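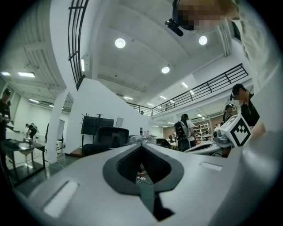 1/ Three months in the new two-level space and I'm ready to talk about the ceiling. I know. Mute the thread if you must.

2/ When we toured the place in December the agent kept saying "volume." Look at the volume. Feel the volume. What she meant was that the ceiling is very far from the tables, and that any sentence spoken at one end goes up there, has a look around, and comes back down on somebody else.

3/ I now know everything about a coworker's kitchen remodel. I have never been told any of it. It was said under the balcony and I was at a white table on the far side trying to eat a sandwich.

4/ The lighting. Our old office had one kind of light, which was bad. Here we've got round ones set into the white part of the ceiling, long straight ones over by the ribbed panels, and a vertical strip on the wall under the walkway that I can only assume was somebody's reward for finishing the job.

5/ They are on different switches. The switches are labeled A, B, C and "Brerow." Brerow is the name of the building. We have tried Brerow. It does something upstairs for a second and then a door clicks.

6/ Edivaldo Cavalcanti has drawn up a chart of which switch does what. It's a good chart. It is taped next to the switches and it has been wrong since the electrician came back to "tidy up a couple of things."

7/ The air conditioning hangs from the ceiling on the ribbed side, so the room has climates. Under the unit you want a sweater. Over by the balcony people are in T-shirts fanning themselves with the fire plan.

8/ The remote for it lives in a mug. If the mug is empty, walk upstairs and look innocent, and somebody will hand it to you.

9/ Black railings, by the way, were the one thing everyone agreed on. The quote from Tukorholm listed them as "graphite," the invoice said "midnight," and what arrived is black. I've seen a ten-email exchange about this. I was four of the emails.

10/ Pros of a railing that long: looks great, feels like a ship. Cons: every person who goes up there stops, puts both hands on it and surveys the floor like they're about to address the crew. I do it too. I did it this morning with a bagel.

11/ The upper level is 938 square feet and was going to be "quiet desks." It is currently where boxes go. There's a box up there marked KITCHEN MISC from the old place and we do not have a kitchen.

12/ Nobody puts their bag down, have you noticed this? The old office had hooks. The new one has volume. So people work all day with a backpack on, like they're waiting for a bus.

13/ I asked for hooks. I was told hooks would "break up the wall." I was then shown a mood board from Hestilach, who did our layout, and I can confirm that in the mood board people own nothing. One of them has a single pear.

14/ We bought hooks. $40, out of the coffee money. They're in KITCHEN MISC.

15/ Somebody replied asking how you change a bulb in one of the round lights. Wonderful question. You fill in a form. The form asks for the fixture number. The fixture number is printed on the fixture.

16/ Also got asked if I miss the old place. The old place had a drop ceiling with a stain shaped like Florida and I could touch it if I stood on a chair. I wouldn't say miss. I have a picture of the stain.

17/ Good things, because my manager follows me: there's room to walk past a person without both of you turning sideways. You can find anyone by standing on the walkway and looking down for 5 seconds. And late in the afternoon, with only the long lights on, it's a really nice room to be in.

18/ (To get only the long lights on, press C, then A, then C. Do not press Brerow.)

19/ Update, the remote is not in the mug. Going upstairs.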